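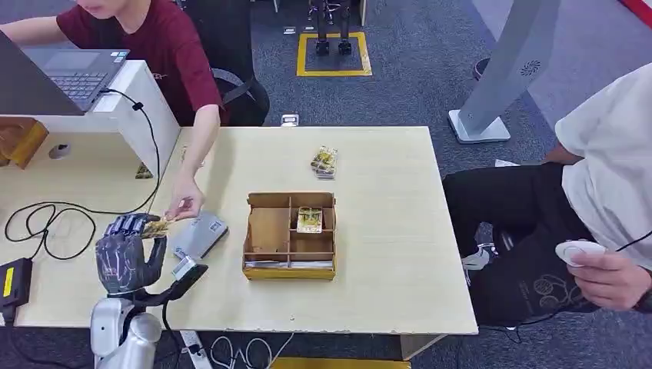 Gold card packs and the wooden sorting box on the pale table.

Card sorting is back at Dillow, and I popped in for a nosy! The big draw this December is the open wooden box, with one large section on the left and smaller cells on the right — just the thing if your packs live in a drawer like mine do. I'm told 1,124 cards have come through so far, and about 90 packs are still waiting their turn. I brought 51 of my own and went home with 50, having swapped one for a mug of tea. Doors open at six, and there's parking behind Vulton.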